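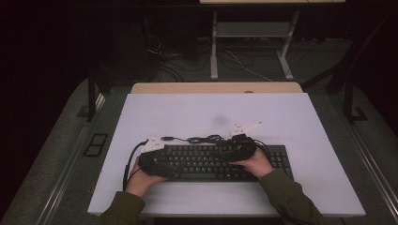
Sondora held its accounting careers open day at the Plallside office in February, and I went along with 18 other people thinking about a change of job. Doors opened at 9:30. We signed in, got a badge and a folder, and were split into groups.

The morning was spent with the payroll team, who run pay for 1434 employees at seven client firms. They walked us through a month-end, from timesheets to the final check. Most of the questions were about exams. Sondora pays the fees for trainees and gives study leave before each sitting.
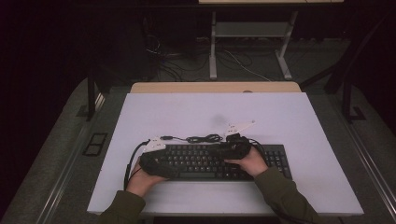 A keyboard on one of the white tables.

After lunch we moved to accounts payable. The team handles 1000 invoices a week, many of them from Østergaard, a furniture importer. They use a program called Driketti to match invoices to orders, and the ones that don't match get checked by hand.

Parking is tight, so take the bus if you can. Applications for the fall intake close at the end of May, and the form is in the folder.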